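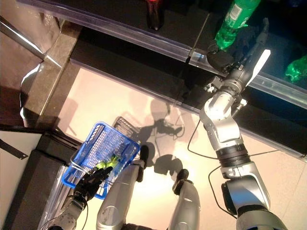 Right gripper at the base of a green soda bottle on the upper shelf, basket held in the left.

Lasusance shelf and picking robot: review after one trial period

Reviewed by Gareth Crabtree

The Lasusance is a two-armed, two-legged machine sold for order picking in small and medium food shops. It takes a list of items from the shop's ordering system, walks the aisles with an ordinary shopping basket and brings the filled basket to a handover point. We had one on trial at the Inskip store through March. Our order software is Nuritz, and the link between the two was set up by the supplier, Pereck, before delivery.

I manage the store's online orders. This review covers how the machine picks, what it needs from the shop, and how the work of the picking team changed. Price is left out because ours was a trial rate and will not apply to other buyers.

Setting up

Installation took 4 days. The first was spent walking the robot through each aisle to build its map. The remaining three went on shelf data: item, shelf height, position from the left end and pack type. Our existing shelf plan was not accurate enough for this and had to be corrected by hand. Anyone considering the machine should check their plan against the real shelves beforehand. Pereck's setup guide covers this in one paragraph, and it needs a chapter.

No changes to the fixtures were required. The charging dock needs a standard socket and a clear approach. Ours went in the stockroom, next to the cage store, and the door had to be propped open during picking hours. The fire officer did not accept that, so we moved the dock to the corridor behind the tills.

Picking

The trial range was limited to 200 lines, chosen with the supplier. Soft drinks, tins, jars, boxed cereal and wrapped biscuits made up most of it. Loose produce, eggs and bread were excluded.

Bottles are the best case. The arm reaches over the shelf front, the gripper closes low on the bottle and the other hand keeps hold of the basket. The long finger plate gives tall bottles some support along their length. Part-empty shelves, where the stock has moved back or fallen over, are slower. The robot makes two attempts at an item, then marks it as missed and goes on to the next line. A member of staff collects the missed items at the end.

Tins stacked two high were handled well. Crisp multipacks were not. The grip force can be set for each pack type, but the lowest setting still marked the bags, and we took them out of the range in the second week.

Speed is below that of a trained person. A basket of 30 items took the robot 55 minutes in the morning, with few customers about. One of our pickers does the same list in less than half that time. The robot stops whenever a person comes within arm's reach and starts again when they have moved off, so the afternoon figures are worse and of little use for planning. We ended up running it from 5 a.m. until the shop opened, with a short second run after lunch.

Basket handling deserves a note. The robot carries one basket at a time and does not use a trolley. Heavy orders have to be split, and the splitting is done by weight alone. We had glass jars placed on top of biscuits more than once. Pereck says packing order is on its list for a later version.

Effect on the team

Before the trial, four people shared the early picking shift. During it, three did. The fourth, Carol Tunstall, was moved to looking after the robot: starting it, clearing missed items, checking baskets at the handover point and correcting shelf data. She had two days of training and was given a small allowance on top of her hourly rate. I would advise other stores to settle the pay question before delivery. We did it in week two and it caused some ill feeling.

Her summary for this review was: "Less bending, more screen. I walk the same amount. The first week I spent most of my time finding out that the shelf plan was wrong."

The other pickers were left with the lines the robot cannot take, mainly chilled and produce. Their hours did not fall, but the work became less varied and colder. Two of them asked to rotate back to dry goods, and we changed the rota so that each person has one early shift a week on the dry aisles. This lowered the number of orders sent to the robot. It should be allowed for in any calculation of savings.

Shelf filling was affected too. Stock has to be faced up before the robot starts, so the night team lost the option of leaving the drinks aisle until last. Their supervisor regards this as the largest change of all, and it does not appear in the supplier's material.

Faults

One stop for a worn wrist cable, replaced by Pereck on the following visit. Several losses of connection to Nuritz, all cleared by restarting the link. One basket dropped, contents undamaged. The emergency stop was tested every morning and worked each time.

Verdict

Suitable for shops with a steady early picking load in packaged goods, accurate shelf data and a member of staff who can be released to run it. Not suitable for stores that pick mainly during opening hours. We have asked for a second trial with the range extended to household goods, and for the packing order to be dealt with first.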